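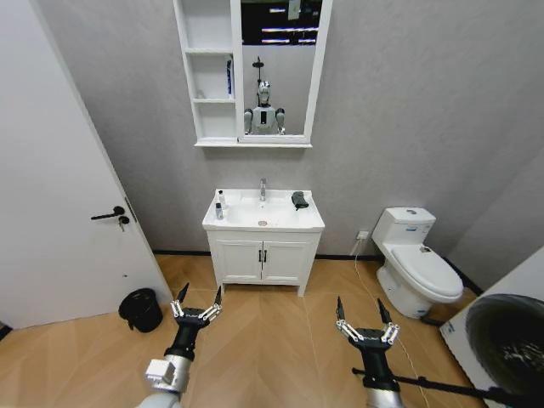 White vanity with chrome faucet, gray bathroom.

Silow Presenter Profiles

Silow is a table of short career profiles for sports reporters and studio hosts. It has 2,000 rows, one per person, with the employer, the sport covered, the first on-air year and any published salary figure.

Contents

profiles.csv - the main table
employers.csv - 192 stations and networks, joined on employer_id
sources.csv - the page or interview each figure came from

Salary fields

Only 700 rows have a salary. The rest are left blank, not set to zero. Net worth is kept in its own column and should be treated as a guess - most sites copy it from each other and give no source. If two sources disagree, both are listed and salary_conflict is set to 1.

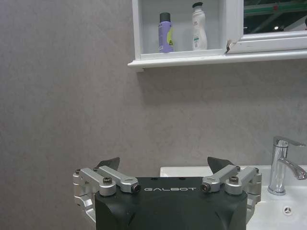 Known problems

Freelancers are listed under their last known employer.
Some people changed their names on air, and the older rows from Bellis still use the earlier name.
Modeling and pageant work is in the notes column as free text.

Changes

The February release dropped duplicate rows from the Allon import. Employer codes were redone in the current one, so old joins will fail.

Contact

Rhydian Pugh keeps the table. Send corrections with a link to the source.

Last updated Wednesday, July 5, 2023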